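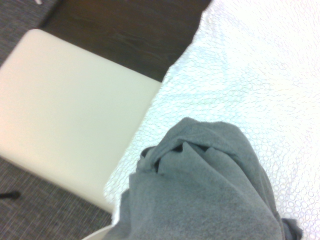
Moisture Retention in Household Textiles: Project Report

2018-06-28
3 min read

1. Purpose

The project compared how long common bedding and toweling fabrics hold water when dried indoors. Drying time affects both energy use and odor, and the care labels we read gave no figures for it.

2. Method

Samples were cut to equal size from three fabrics: flat cotton, embossed cotton and polyester fleece. Each was weighed dry, soaked for 20 minutes, drained on a rack and hung in the Ukholm lab annex. Weights were taken every 2 minutes until the sample returned to its dry value. All runs were completed in May with the windows closed.

3. Results

Fleece dried fastest, with a mean of 63 minutes. Embossed cotton was slowest at 189 minutes. Flat cotton fell between the two, but its runs varied too much for a useful mean — the Bromel scale drifted and was recalibrated partway through.

4. Limitations

Humidity was logged but not controlled. Folded samples were not tested, although most laundry is left folded or bunched at some stage. A second series should cover this and use a fan at fixed speed.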